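Diário da Direcção Técnica -- Liga Regional de Críquete de Bronda
Entrada de Outubro

Iniciou-se o dia às 8h30 com a revisão das folhas de jogo da última jornada. Duas chegaram sem a assinatura do segundo árbitro e foram devolvidas aos clubes respectivos, com indicação do artigo do regulamento aplicável. A do encontro entre Stesosdale e Au apresentava uma divergência de sete corridas entre o total da equipa e a soma dos batedores. A diferença correspondia aos extras do vigésimo segundo over, lançados na coluna dos lançadores e omitidos no resumo final. Procedeu-se à correcção, que não altera o resultado nem a classificação.

Com esta rectificação, Stesosdale encerra a fase regular com 1305 corridas marcadas, o valor mais alto da presente edição. Importa registar que o clube disputou todos os seus encontros em campo próprio ou em Clellisent, onde a relva do terreno exterior foi mantida mais curta do que é habitual. A comparação com épocas anteriores deverá, por isso, ser feita com reserva. O relatório estatístico incluirá uma nota nesse sentido.

Às 10h00 reuniu-se com esta Direcção a Dra. Abla Abou Jaoude, responsável pela arbitragem, para apreciação do protesto apresentado por Au. O clube contesta a eliminação do seu capitão por perna-antes-do-wicket e solicita a repetição do jogo. A posição da arbitragem é clara: a decisão é de facto, foi tomada em campo e não é susceptível de recurso. Esta Direcção acompanha o parecer. O ofício de resposta seguirá amanhã, redigido em termos cordatos, uma vez que o clube tem tido conduta exemplar e a carta, embora extensa, não continha qualquer expressão imprópria.

Na mesma reunião tratou-se da duração dos intervalos. Verificou-se em três encontros que a pausa para chá excedeu o tempo regulamentar, com prejuízo para a equipa que batia em segundo lugar já com pouca luz. A Dra. Abou Jaoude propõe que o árbitro principal passe a anotar a hora de saída e a hora de regresso. Aceite, com efeitos na fase final.

O período da tarde foi dedicado aos escalões jovens. Encontram-se inscritos 26 atletas no torneio de sub-15, número que permite constituir duas equipas completas, mas deixa apenas quatro suplentes. A treinadora Yara Rawashdeh defende que as partidas se disputem em formato reduzido, com rotação obrigatória dos lançadores, de modo que nenhum atleta ultrapasse quatro overs consecutivos. Pede também que se dispense o wicket de relva e se utilize o tapete sintético de Clellisent. Esta Direcção concorda com a primeira proposta. Quanto à segunda, aguarda-se a vistoria do tapete, cujas costuras do lado norte levantaram na época passada -- e foram reparadas, ao que consta, com material que não era o adequado.

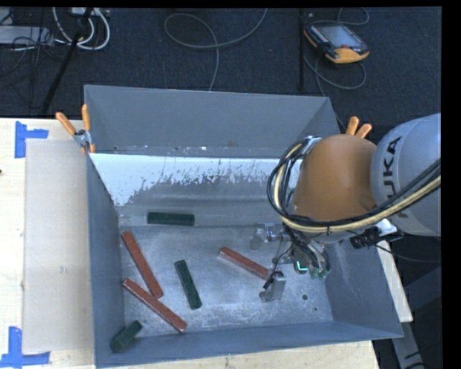 O inventário do material de treino ficou concluído perto das 17h00. Registaram-se 200 bolas, entre as de couro e as de treino, e separaram-se as que já não têm costura capaz de servir em jogo. O sistema de sacos de rede, em uso há várias épocas, revelou-se inadequado: as bolas misturam-se e as usadas regressam ao saco das novas. Ficou assente que cada sessão passará a dispor de um recipiente aberto e amplo, do género da caixa de metal cinzento que se vê pousada no tampo de madeira clara, com boca larga para que os atletas devolvam as bolas sem demora. Serão necessários dois por campo, um deles reservado às bolas de couro. A despesa cabe na rubrica de material corrente e não carece de autorização adicional.

Recebeu-se ainda a comunicação do clube de Au sobre os balneários visitantes, que estarão encerrados para obras até ao fim do mês. Os jogos ali previstos transitam para Clellisent, com início às 11h00, mantendo-se as equipas de arbitragem nomeadas. Falta avisar os marcadores.

Pendente para amanhã: ofício ao clube de Au, confirmação da vistoria do tapete, resposta à treinadora Rawashdeh quanto ao número de overs por equipa, e envio das folhas corrigidas a Stesosdale, com cópia para arquivo.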